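Workshop notebook, Household Tasks Bench
Entry for Tuesday, October
Kept by Digby Pearce for the Vurnivora group

Purpose of this entry. The group has been asked by Westska to state whether the two-armed platform can be recommended for routine chores in the home and on the shop floor, and if so, which ones. This entry records the state of the work at the close of the simulated shelf trials. It should be read together with the bench notes on laundry and dishes, which are filed separately.

Tasks under review. The chores selected for the first period were: placing light items on a slatted wooden rack, removing them again, wiping a rack from the front, and wiping a rack from beneath. The first two are common to a pantry and a parts room. The last was added at the request of the Rothe site, where dust on the underside of storage racks is a standing complaint of the cleaning crew. It was expected to be the most difficult of the four and has proved so.

Results, placing. The placing task was run 238 times in simulation. Of these, 110 were completed without correction by the operator. The remainder were either stopped by the operator or ended with the item in a position that would not be accepted by a person inspecting the shelf. A box set down with one corner in the gap between two slats was scored as a failure even where it did not fall. Golter has questioned this rule. The rule stands for the present, on the ground that a householder would move the box.

Results, removing. Removal was better. The grippers close well on boxes with square edges and poorly on soft bags. Bags were withdrawn from the score after the first morning, and the report must say so plainly. A pantry contains bags.

Results, wiping from the front. The motion is acceptable. The pressure is not. The contact model in the simulator treats the cloth as a stiff pad, and I do not believe any figure we have obtained for coverage. No number for front wiping will be passed to Westska until the model has been replaced.

Results, wiping from beneath. Of 52 attempts, 30 reached the first slat. Reaching the first slat is a long way from wiping the rack, and the two should not be confused in the summary. In most of the failed attempts the planner brought one arm up in good order and left the other short, then refused the next step because the body would have had to turn. Moving the base between strokes was permitted from the start, but the planner seldom chose to do it. Cost on base motion to be lowered and the set repeated.

Note on time. A person with a damp cloth does the underside of a comparable rack while talking to somebody else. I timed myself on the wooden rack in the back store and finished before the simulated platform would have completed its approach. This comparison has been left out of earlier reports as unkind to the machine. In my view it belongs there, and the reader should be given it before any success rate. A chore is judged in a home by whether it is finished and out of the way.

Note on supervision. Each of the completed placing runs was watched from beginning to end. The platform has no reliable means of knowing that a run has gone wrong, and the stops recorded above were all made by the operator. Until that changes, the labor saved is small. On the shop floor the case is somewhat stronger, as one person may watch several stations. In the home there is one station and the person watching it could have done the work.

View from the head. The planner is given the head view along with the joint readings. For overhead work the head must be tilted well back, and the near surfaces of the body then take up a large part of the lower view. The grippers are seen against the wall, the ceiling or the rack according to where each one stands, and the rack itself closes up toward its far end, where the slats are hardest to tell apart.

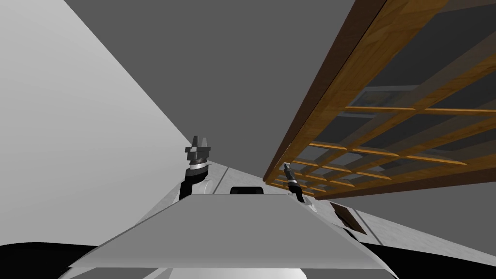 The matter of depth should be taken up next. The estimator performs well on the near slats and loses confidence on the far ones, and the planner at present gives both the same weight. I propose that it be told to work only within the part of the rack where the estimate is sound, then to move the base and look again. This will lengthen each run. It should also reduce the number of approaches abandoned partway, and those are the larger cost.

A second point concerns the plainness of the simulated room. Real storerooms have pipes, lamps, labels and cords, and our rooms have had very little of this. Rothe has offered measurements of two of its storerooms and these should be accepted. I would expect every figure in this entry to fall once they are in use. Westska should be told to expect it as well.

Position of the group. My recommendation is as follows. Removal of square boxes from a rack may be put forward for a supervised trial at Rothe. Placing should be held until the slat gap failures have been dealt with. Wiping, from the front or from beneath, should not be put forward. No task in this set is ready for an unsupervised home. I would ask that the word "ready" be kept out of the covering letter altogether, since it was used in the last one and caused a good deal of correspondence.

Golter holds that the group is being too strict and that a helper which does half the job is still a help. There is something in this for heavy work. For light work it is doubtful, as the half left over must be found before it can be done, and finding it takes longer than the job.

Actions.
Lower the cost on base motion and repeat the underside set.
Limit planning to slats with a sound depth estimate.
Obtain the storeroom measurements from Rothe.
Replace the cloth model. Ask whether the one used on the laundry bench can be shared.
Draft the summary for Westska with the hand timing on the first page.
Return the stepladder to the back store.

Open question, carried forward from the previous entry: whether a rack with solid shelves should be tried alongside the slatted one. It would be easier for the machine and easier for the person. Not decided.

D. Pearce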